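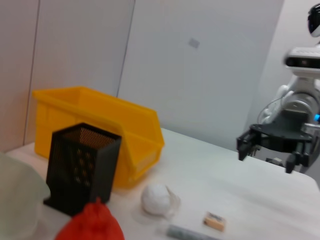

Eglė Liepiņa asks, why can't all our rubbish go in one bin? Lots of children in Hekville wonder the same thing.

The answer is that different materials have to be treated in different ways. Glass is melted in a very hot furnace. Paper is mixed with water until it turns to mush. If they arrive mixed up, somebody has to separate them first, and wet paper that is stuck to old food can't be used at all.

Where does plastic go?

Plastic from your home goes to a sorting centre. It travels along a moving belt, and magnets pull out any steel cans on the way. The plastic is then sorted by type — there are several, and they melt at different temperatures.

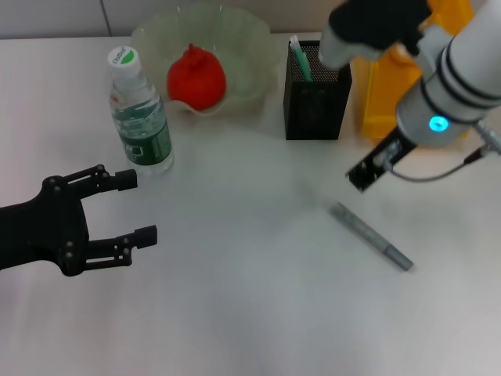 A plastic water bottle with a screw cap.

Next the plastic is washed, chopped into flakes and melted. The melted plastic is pushed through small holes and cut into pellets. Factories buy the pellets and make new things from them, such as pipes, fleece jackets and more bottles.

The school in Burnlow collected 1347 bottles in March. Class 4 brought in 133 of them.

What you can do

Empty your bottle and give it a quick rinse. Squash it and put the cap back on. Check the rules where you live, as they are not the same everywhere.

Page last checked 1/4/24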